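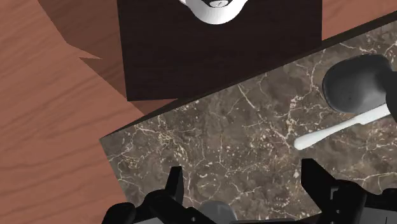
Iara Cabral wrote in last November to ask whether you need a real arm on the bench before any of this is worth paying for, and she'd like it on record that she got three weeks of evenings out of the kit without owning a single motor. So no, you don't! Plenty of people start on the simulated side and stay there for months (I did, and I sell the thing).

Okay, so what is it? The Fekside Bench Kit is the stuff I wished I'd had when I started messing with robot arms in our shared workshop at Lucero. You get a simulated kitchen, a set of household objects to grab, a little controller you hold in your hand, and the printed brackets and wiring for when you're ready to bolt something real to a table. I put it together with two friends under the name Pedero, mostly because we kept lending the same box of parts to new members and never getting all of it back.

The controller is the bit I'm proudest of. It's a chunky printed shell with a thumb stick, a trigger for the gripper and one big button that stops everything. The trigger is springy and has a long pull, so you can ease the fingers closed instead of snapping them shut. Version one had a short pull and I hated it. It plugs in over USB with a long cable, long enough that you can stand back from the screen and pace, which I do a lot.

On the software side, you start it up, pick a room, pick an arm and drive. Every run gets saved as a little folder with the camera views and the joint positions, so you can play it back or feed it to whatever learning code you like. The object set has 46 things in it, kitchen stuff for the most part. Handles are their own special misery, by the way. Anything long and skinny lying flat on a counter wants to be picked up from straight above with the fingers turned across it, and if you come in even a little crooked it'll skate away from you. Do that one a few times before you try the fancy stuff. 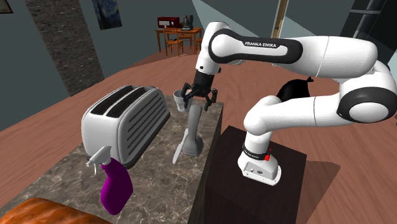
Cups are kinder. You can come down slowly, squeeze, lift, and feel like a genius for a minute. Then try it with a crowded counter, where there's something tall right next to whatever you want and the arm's own elbow is swinging around behind you. I usually set the arm high to begin with and only drop down once I'm over my target. You can drag the objects closer together before a run if you want it nastier, or hit shuffle and take what you get.

We ship 13 ready-made tasks, easy ones first. They're just text files, so copy one, change the object name and you've got your own. My first homemade task took me all evening because I'd spelled a name wrong in one place and right in another. The newer version complains about that in plain words!

What's in the box:

- the hand controller, assembled and tested
- USB cable
- printed table brackets and the screws for them
- wiring harness for small hobby arms
- a card with your download code
- a spiral-bound guide that lies flat on the bench

You'll need your own computer with a decent graphics card. It'll run on an older laptop if you turn the shadows off and use one camera view, though the floor reflections go a bit ugly. No arm is included. The brackets fit tables up to two inches thick, and if yours is thicker, send me the measurement and I'll print you a longer pair.

I build these in small batches and each one takes me 7 days from order to mailbox, a little longer if I'm out of the springs. The part number is 2176 if you're ordering through a school or a makerspace and they want one for the form. Spare triggers and brackets are always on the shelf, and the print files come with the download, so you can make your own at 2 in the morning when you snap one.

Related items

Fekside spare trigger set
Fekside long table brackets (pair)
Stament clamp-on camera post
Stament cable clips, bag
Pedero bench guide, print copy only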